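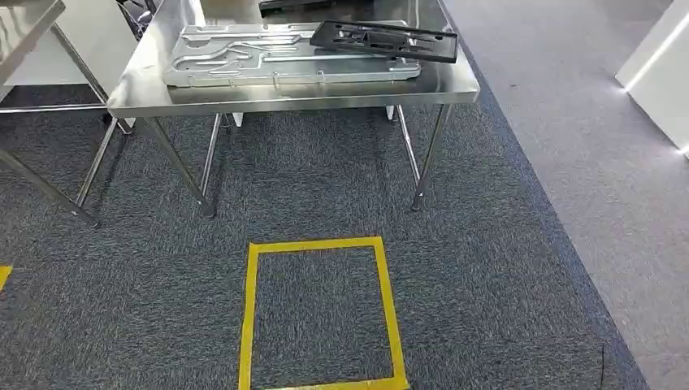
Figure 3. Winding channels and ridges on a silver aluminum plate lying on a steel table.

3. Bends, silt and slow water in the village ditches

Water that has to turn a corner behaves in ways that are a pleasure to watch and surprisingly hard to predict. The same question comes up wherever a fluid is led along a curved path, from machined metal (Figure 3) to a river valley, and in our case it came up in the hand-dug irrigation ditches above Stinisau. The ditches there follow the slope so closely that hardly any stretch is straight. We walked the whole of the Zuccaro ditch in February, when the headgate was closed and the bed could be examined on foot, and recorded 59 bends between the headgate and the last orchard.

Silt was present in every one of them, though never in the same way twice. In the upper ditch it lay as a thin crescent against the inner bank, fine enough to hold a fingerprint. Farther down, where the slope eases and cattle have broken the edges, it filled nearly the full width. One deposit below the second footbridge had grass growing on it, and the farmer who owns the field told us the grass had been there longer than the bridge.

The basic mechanism is well known and, we think, rather beautiful. Surface water moves toward the outer bank, sinks, and returns along the bed toward the inside of the turn, carrying the finer grains with it. Add that sideways motion to the main current and the water travels in a long, lazy corkscrew. Drop a handful of sawdust into a running bend and you can see the top half of it at once.

What interested us was how this changes when two bends follow each other closely. A second turn in the opposite direction has to undo the corkscrew left by the first before it can set up its own. If the straight between them is short, the two motions overlap, and there is a reach where the current along the bed is very weak. Ditch keepers at Stinisau call such a place a pillow. They know exactly where each one is, and our survey agreed with them in all cases but one, which we had missed and they had not. 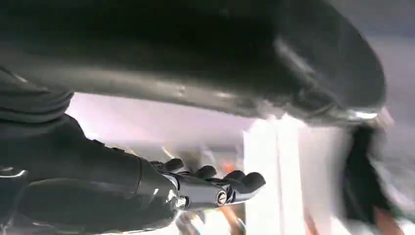

3.1 Comparison with the Lukunville ditch

The ditch at Lukunville was rebuilt with stone sides a generation ago and gave us a wonderful contrast. Its builders kept the old line but widened the turns, so that each one is spread over a longer distance. We chose a reach of 200 meters with a slope close to that of the lower Zuccaro ditch, and sampled the bed at 12 points, always at the inner bank, the center and the outer bank.

The inner-bank deposits were thinner throughout. Grain size was more even as well, with far less of the gray clay that makes the Zuccaro pillows so hard to dig out. Some of this must be owed to the stone sides, which do not crumble and therefore do not feed the bed with fresh soil. We cannot separate the two effects with the data we have. Still, the one Lukunville bend that was left tight, where the ditch rounds a chapel wall, has a pillow of its own, and a splendid one, in spite of its stone lining.

Flow was measured with floats released at dawn, before any field gates were opened. Readings taken after breakfast were discarded, as people upstream had begun to water.

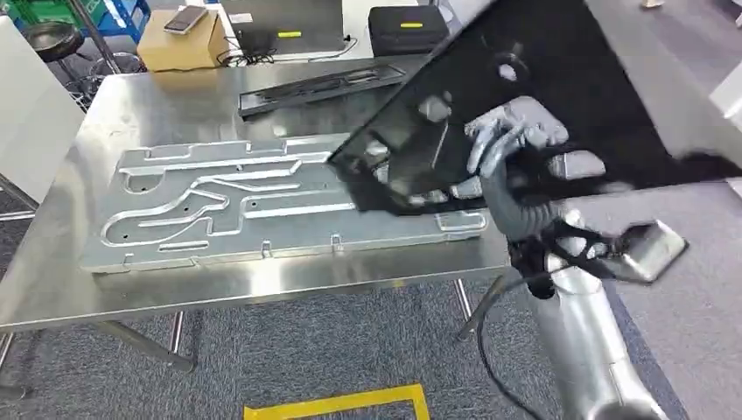
Would straightening the ditches get rid of the silt?

Straightening would move most of it. A straighter ditch is also a steeper one, and on these slopes the faster current would cut into the earth banks and drop what it had taken at the first flat field. Easing the tightest pairs of bends is a gentler change and leaves the field gates where they are.

We tried this on paper with the Genden drawings, a set of ditch plans at a scale of 1 to 1,000 that show the Zuccaro line before the road was built. Several of today's tightest bends are missing from them. They were added when the ditch was pushed sideways to make room for the road, and three of the worst pillows sit directly beside it. The older, wider line can still be traced in the grass at two of these places, and Section 4 uses it as the starting point for the proposed changes.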